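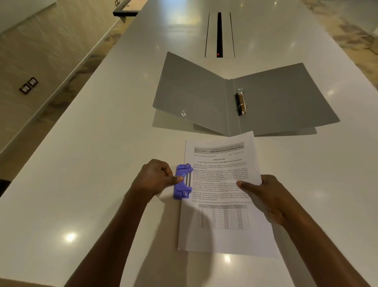 Purple punch on the left edge of the fare revision release.

Ticket 2628
Wendow Study Rooms, Follasgate - Stationery and Shared Gear
Opened by: Huia Costigan
Subject: Holes don't line up, pages won't turn in the ring binder
Status: Closed

Hi all, sorry in advance for the length of this one, I get carried away with stationery.

I keep the current affairs folder for our reading group. It's mostly media releases and printouts that people want to argue over before their exams, and it lives in a grey ring binder. For months it was lovely. Now there's a batch that fights me every time I open the folder! The pages go onto the rings fine, sort of, but they stick out at different spots down the right side, and when you turn a few at once they catch and bunch up in the middle. A couple have torn from the hole out to the edge.

What I've got: the little purple hand punch (handy, fits in a pencil case, I'm fond of it), the binder, ordinary white printer paper, and a folder with 20 releases in it. The worst offenders are the transport ones, because they run to dense paragraphs and people flip back and forth to check the wording.

What I'd like to know is whether it's the punch, the binder or me. I have my suspicions.

Update, same afternoon

First thing I tried was the paper. I took the fussy sheets off the rings and tapped them square on the table, and the paper is all the same size, top to bottom and side to side. So scratch that idea. When I held two of them up to the window together, though, the holes were all over the place. One sheet had its holes a good bit further in from the edge than the other, and one was punched on a slant, so the top hole sat closer to the edge than the bottom one.

That pretty much points at how the sheet goes into the slot. If I'm holding the punch in my left hand and steadying the page with my right, and I'm in a rush, I don't push the paper all the way in. It feels like it's in. It isn't. Then I squeeze and there's my crooked hole.

So I did a test on scrap. Four bits:

Scrap one, the way I normally do it, chatting to somebody. Crooked.
Scrap two, pushed in firmly until it stopped, then squeezed. Much better, dead parallel to the edge.
Scrap three, two sheets at a time. Fine, but the back one had slid a touch.
Scrap four, 4 sheets at a time. Terrible. Ragged holes and my hand hurt.

I also emptied the chads out, and there were heaps of them packed in there. I can't say if that was making any difference to the depth, but it squeezed more easily afterwards.

Update, next morning

Right, on to the binder. Shona Maihi asked in the hallway whether the rings were closing properly, and I said of course they are, and then I went and looked and felt a bit silly. There was a gap! Tiny, but when I dragged a page over it I could feel the paper snag right at the join. I opened and closed the rings a few times with the lever, not yanking on them, and the gap went. I think a scrap of torn paper had been caught in there, since a little curl of it dropped out onto the table.

After that I put the good sheets back on their own and they turned beautifully. Then I added the crooked ones one at a time. Every slanted sheet made its neighbours bunch up, so there really were two things wrong at once, which is why I'd been going in circles.

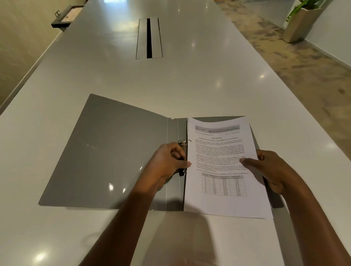

Media release on top of the sheets in the grey binder, fare revision heading and all.

What I did with the damaged ones, in case it helps whoever looks after the Bright group's folder, as I know they grumble about the same thing:

Torn through to the edge: a strip of clear tape down the whole margin, front and back, then punch again through the tape.
Slanted but not torn: reprint if we still have the file. If we don't, tape over the old holes and start over.
Only slightly off: leave it. Life's short and it'll be replaced by a newer release anyway.

I marked the halfway point of the edge in pencil before punching the reprints and lined that up with the middle of the binder spine. Doing it that way takes longer - maybe a cup of tea longer for the whole folder - but the tops of the pages now sit level and I keep opening it just to look at it.

Also, please stop carrying the folder by the pages. I'm talking to myself as much as anyone. If you lift the stack with the cover hanging off it, all that weight is pulling on the holes.

Still open from my side

The practice booklets. These are the stapled exam ones with the reading passages in two columns, and people have been asking if they can go in the same binder so everything's together. I'm torn. The punch only just manages a couple of sheets, so I'd have to take the staples out, punch the leaves in small lots and hope they stay in order. And once they're on rings you can't fold the booklet back on itself, and that's how half of us like to read a passage. On the other hand they do wander off! I found one in the kitchen and another under the printer.

I had a look in cupboard 322 for plastic pockets and there weren't any, only the dividers left over from the old Zukier order. Those are too narrow to hold anything.

Could someone who has done this before tell me which way to go? I'd like to get it sorted before November, when everybody wants the booklets at the same time.

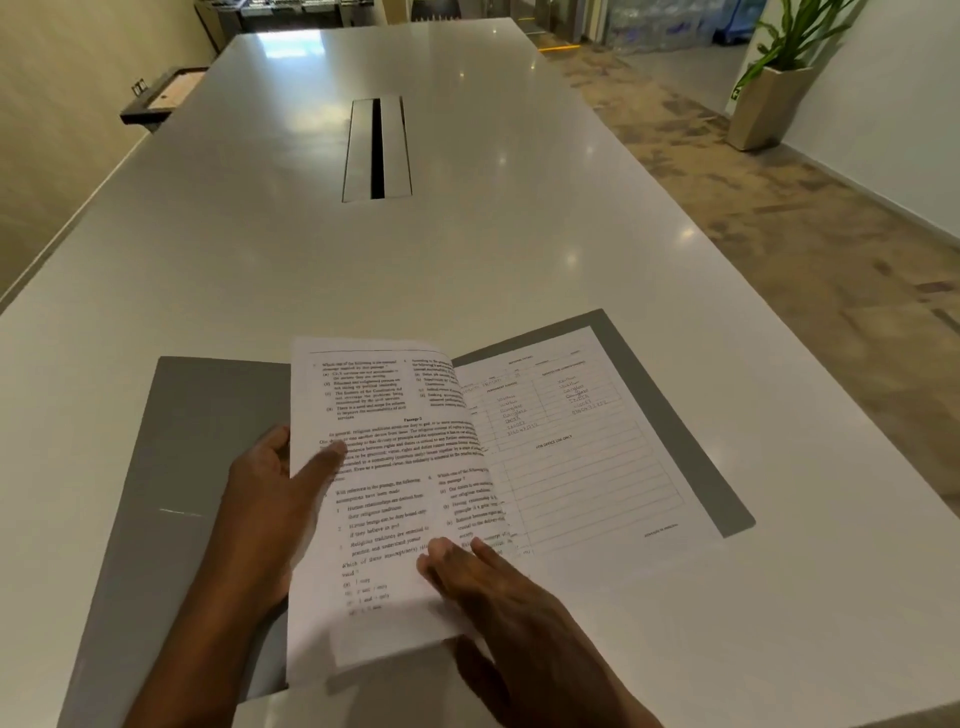 Shona Maihi replied: Please leave the booklets stapled, Huia. We pulled one set apart two years ago and by the end of the month the questions for one passage were filed behind another passage, and there was a page missing that never came back. Get the pockets that have the holes in a strip down the side, slide the whole booklet in, and put no more than three or four in the one binder or the rings will start gapping on you again. If people have filled in their details on a booklet, that one goes home with them and doesn't get filed. I've added pockets to the next stationery order. And thanks for the bit about the chads, I emptied ours and it was disgusting.

Huia Costigan replied: Perfect, stapled they stay. I'll use a second binder for the booklets and keep the grey one for releases only. I've written "push until it stops" on a sticky note and put it inside the front cover. Happy for this one to be closed, and I'll open a new ticket if the pockets turn out to be the wrong size.

Ticket 2628 closed. Pockets moved to the stationery order.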